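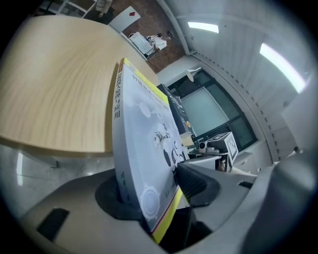
*智能机器人原理与应用 (Principles and Applications of Intelligent Robots), paperback.*

## Tralholm Board Portal, university edition

Meeting software for boards of trustees and their committees.

- **Seats:** 121 per license, trustees and staff combined
- **Storage:** 1,000 board packets, searchable by meeting date
- **Roles:** chair, secretary, trustee, observer
- **Voting:** roll call or written consent -- results go to the secretary only
- **Sign-in:** Fukolum or campus single sign-on

The Spanos add-on tracks trustee terms and sends a notice 2 months before a term ends. Sold separately.

Licenses renew each November. Drenness handles setup and data transfer from older portals.

Page updated Apr 22, 2019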